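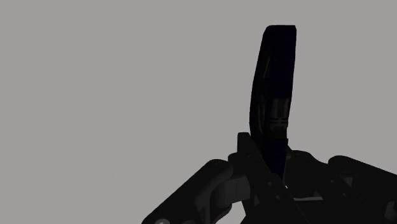
Cordeiro Alterations & Dye has been taking in, letting out, and darkening other people's clothes since before most of our customers had hips to complain about. We do hems, linings, zippers, resized suits, and garment dyeing, in one long room behind a very short counter. Our best-selling color for as long as we have sold color is a navy so dark that people argue over whether it's black, and you can see that kind of navy at the top of the page, against a plain medium gray that does it a lot of favors. Put it against black trousers and it will look like a mistake. We mention this to every customer, and they go home and put it against black trousers.

How we got here

Albertina Cordeiro opened the shop at 82 Plorach Street with a secondhand sewing machine, a loan from her brother, and a sign that said ALTERATONS. The sign painter offered to fix it. Albertina said she would wait and see if anyone noticed. It stayed up for 12 years, and she claims it brought in more business than any ad she ever paid for, mostly people coming in to tell her about it. She would thank them and ask if they knew their coat was missing a button.

The dyeing came later and by accident. A wedding party had ordered bridesmaid dresses in a shade the catalog called Champagne Whisper, and what arrived was the color of a bandage. Albertina had a big steel pot and four days. The dresses went up the aisle in dark green, the bride cried for the right reasons, and by November there was a second pot. We have since moved on to proper dye vats, but the first pot is still in the back room. It holds the umbrella collection, all of it left by customers, none of it ever claimed.

When the dry cleaner next door closed, we knocked through the wall and took over the space, along with 38 uncollected shirts and a goldfish. The shirts were eventually donated. The goldfish was named Jellon, after the cleaning fluid company whose calendar hung over his tank, and he outlived two cash registers.

Who works here

Albertina Cordeiro is officially retired. She comes in most mornings to look over the finished rail and sigh. If your jacket has been sighed at, it gets done again at no cost to you, so on the whole you should hope for it.

Laurinda Torres runs the shop and does most of the fittings. She trained in theater wardrobe, where she learned to sew a man into his trousers in under a minute while he was saying his lines. She would like you to bring the shoes you plan to wear. Everyone says the shoes are "pretty much like these ones." Then the wedding comes, and the trousers are an inch off the floor, and the phone rings.

Farzad Hosseinzadeh is our dyer. He keeps a notebook of every batch he has mixed, in handwriting no one else can read, so we have to be nice to him. He can match most colors if you bring in a piece of the real thing. He can't match a color from your phone, from your memory, or from "sort of like the sea, but in a good mood," although he did try that one, and the customer took it home happy.

Davina Cowie does linings, zippers, and anything made of leather. She also handles complaints, and we get fewer of them now than we did before she took that over.

Oda Viklund started as a Saturday girl and now does the invisible mending, which is slow, expensive, and impossible to show off. She once spent two days on a moth hole in a gray cardigan, and when the owner came to collect it he asked when she was planning to start. She has decided to take that as the best review she's ever had.

What we will and won't do

We will shorten nearly anything. We will lengthen things if there is cloth to do it with, and we'll show you the inside of the hem so you can see for yourself that there isn't. We will take a suit in by two sizes. Past that the pockets begin to meet at the back, and you'd be better off buying another suit.

We dye cotton, linen, wool, silk, and viscose. Polyester doesn't take our dyes and we have stopped apologizing for it. Stitching is often polyester even when the cloth isn't, so a white shirt dyed navy may come back navy with white stitching. Some people love this. The others should ask Davina about having the topstitching redone before they leave the shirt with us. We go darker only. We're asked every week to turn something black into something pale yellow, and we wish you well with it.

We don't hem curtains anymore. There was a house with 1212 inches of curtain in it (Laurinda measured, then measured again in case she was having a bad day) and when it was over we all agreed not to discuss it.

Teaching

Twice a year we run a beginner's mending class at the Tristen Rooms across the road. It covers buttons, hems, darning, and how to thread a needle without swearing, though the last part is treated as optional. Bring something that needs fixing. Please don't bring your grandmother's wedding dress to the first session. Places go quickly, and past students get the first call, mainly because they never finish what they started.

Finding us

We're still at 82 Plorach Street, two doors down from the bakery. If you're at the counter and can't see anyone, ring the bell. If no one comes, Farzad has the vats running and can't hear it, so ring it again with some feeling. Fittings are by appointment as of September 14, 2020, and the old arrangement, where everyone turned up at lunchtime and glared at each other, is not coming back. Drop-offs and pickups need no appointment, only your ticket. If you've lost the ticket, describe the garment. "It's black" won't narrow it down much, especially if it's navy.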